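Beige tray under the breakfast things - keep it or not?

temba_kitchen
Posted 10 May 2025
Hello all. I would like your opinion on a small question that became a big one in our home. We moved to Sedau in August and the new kitchen table is white. I like it very much, but every cup leaves a mark on it, so I began to put the bowls and small plates on a plastic tray. It is beige, with round corners and a low rim. My husband says it looks like a school canteen. I say it saves me from wiping the table 5 times before noon.
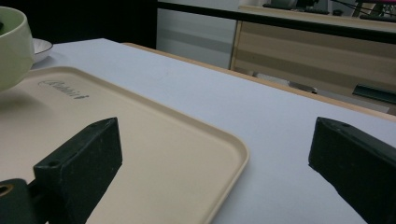 My plan is to leave the tray out all day, with the green bowl staying on the table next to it or on it, I have not decided. Then at meals I carry everything to the sink in one trip. My worry is the space. The table is not large, and we are two people who also work there. Would you keep a tray on the table always, or only bring it for meals?

grilto
Only for meals. I had the same habit and after one month my tray was full of keys, letters and a dead battery. A tray on a table invites things. Stand it on its side next to the fridge and it takes no room.

oldspoon133
I don't agree with grilto. If you must fetch the tray each time, you will stop using it in one week. Mine has been on the table for years. The rule in our house is that only things for eating may be on it, and this works most days.

About the color, beige with pale green is a quiet combination. I would not change it.

temba_kitchen
Thank you both. The keys are already a problem, I must admit. Does the plastic get yellow with time? And how do you clean it where the rim begins? Crumbs stay there and a sponge does not reach well.

oldspoon133
Old toothbrush, warm water, a little dish soap. Mine became a bit darker, but it was in the sun. Please don't use the rough side of the sponge, it makes the surface dull.

grarton_288
I would skip the tray and buy a washable cloth. It is softer, the bowls make less noise, and you can fold it when you work.

grilto
A cloth with two people eating soup? You will wash it every day. The tray is better for this, I only say don't let it live there.

temba_kitchen
We eat a lot of soup, so no cloth for now - sorry, grarton_288. I will try it beside the fridge for 2 weeks and write again. My husband voted for grilto, of course.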